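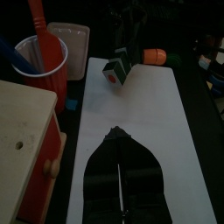
## Wrist camera only, second attempt

Back in June I wrote that Selard, our grasping policy, fell apart when we took away the overhead camera. We've now retrained it with the wrist view alone, on 3,000 demonstrations, and it does better than I thought it would.

The change was Sombat Prasertsri's idea. The old version predicted the next movement from the latest picture. The new one gets 4 pictures from the last couple of seconds, so it has some memory of the table before the fingers block half the view.

We ran 906 trials on the toy table. Small blocks with a dot on one face went well, even tilted and with a taller block right behind. Rounded things are still poor, mostly the dark green ones against the dark tabletop. Alfie Ackroyd thinks that's a lighting problem - I think we have too few of them in the training set.

Failures come in 2 kinds: closing too early, and drifting sideways in the last bit of the approach. More memory helped the second and did nothing for the first.

Next I'll try the same weights on the Rolari arm, which has a wider gripper.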